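The Man Who Reads Your Risk Assessment

Tadeusz Adamczyk keeps a printed copy of every risk assessment he has ever rejected. The stack lives under his desk at Grornemov, where it has become a fairly good footrest.

His job is to sign off robot cells before they run unattended, and he has signed off 72 of them. He likes bin picking best, mostly for the paperwork it provokes. "With a welding robot you know what it's going to touch," he says. "With a bin, somebody writes 'assorted items' on the form and thinks they're finished."

What would he write instead?

"Names. Hairbrush, bowl, toy. If it has bristles, say bristles. I don't want poetry, I want to know what happens when it gets squeezed."

Then there are the cables, a subject on which he can go for most of a lunch break. The house rule at Grornemov takes up four lines, and three of them concern slack. Too little and the wrist pulls a connector out. Too much and the loop finds something to hook itself on. He wants every joint driven to its limit, slowly, with a person watching the cables and leaving the screen alone.

"People love the screen," he says. "The screen has never once shown me a strap coming undone."
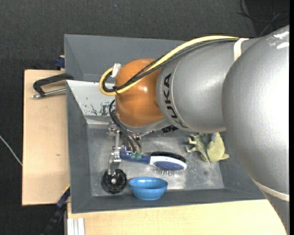
On clamps and other temporary things

Adamczyk has no quarrel with clamps. His quarrel is with clamps that celebrate birthdays. At Vukance, a previous employer, he met a "temporary" fixture with its own asset number: 3255. He still brings it up.

"Use a clamp, fine. Write down who put it there and when it gets checked. After 90 days it's furniture, so bolt it down or take it away."

Do people follow the rule?

"They follow it on day 89," he says.

He is gentler about grippers. Fingertips wear, and he asks only that they be looked at before each shift and logged by someone who has really looked. One log he received had every box ticked through the end of December. It was handed in at the start of December — he returned it with a compliment on the handwriting.

The footrest, he reports, is getting a bit too high.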